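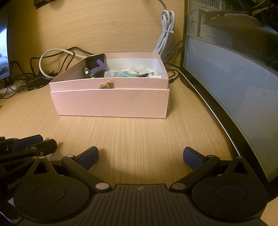
Base mileage for the cross country season is done: 11 weeks, peaking at 72 miles in the third week of August. I dropped to 60 for the last week and will hold there until the Tastlow opener on Saturday. The log for all of it is on paper cards, kept in a drawer, not in the open pink cardboard box of odds and ends on the desk, with a torn brown patch on the front. Resting pulse and the first split of every session go on the card. Everything else the watch can keep.

The main workout was 3000 meters at threshold, twice, on the Dirkley loop. The loop has one climb, so I compare laps only with laps from the same start point. Reps in July drifted by four seconds a lap after the climb. By August the drift was down to one. I ran most of them in the Skusura flats – firm underfoot, poor on wet grass.

Acharya is the harder course and comes two weeks later. Bib 86 again. Plan is to go through the first mile slower than last year and move up on the gravel section.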